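A Day Out With the Robots

If you ever get invited to a robot open day, wear comfortable shoes. Robots are in no hurry, and you will be standing while they take their time.

Ours was at the Findley building in Skinmont on Wed 31 August. Forty children had signed up, and every one of us hoped for something with lasers. There were no lasers. There was a robot called Simovlow, which is a very grand name for a machine that spent its first ten minutes failing to pick up a sponge.

Sarla Goel showed us around. She writes the instructions that robots follow, and she has the patience of somebody who has watched a lot of sponges get dropped. "You do this without thinking," she said, tossing one from hand to hand. "Simovlow has to be told every bit of it."

So what is every bit of it? First the robot must work out where the sponge is. Then it moves its arm there, opens its fingers, and closes them. Close too little and the sponge falls. Close too much and you have a very flat sponge. Sarla's notebook said they had tried 300 times that month and got it right 243 times. A boy behind me said he could do better, and he was given a sponge and did. He looked extremely pleased with himself.

Next Calum Yule let us try being robots. You put on a blindfold and thick gloves, and a friend tells you where to move. My friend told me "left" when she meant the other left, and I shook hands with a trash can.

After that we all went back to watch Simovlow with a lot more respect.
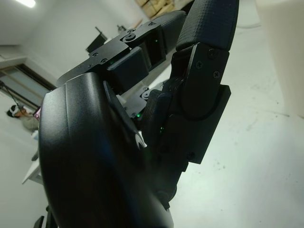
Why do robot hands have bumpy fingertips?
Bumps and ridges help them grip. Smooth, hard plastic can let things slide away, but rubbery pads with a pattern hold on better, a bit like the soles of your sneakers.

Before we left, Sarla asked if we had any questions. Somebody wanted to know if Simovlow could do homework. It can't, and she said it would drop the pencil anyway. The next open day is in January, and I have already started practicing with the gloves.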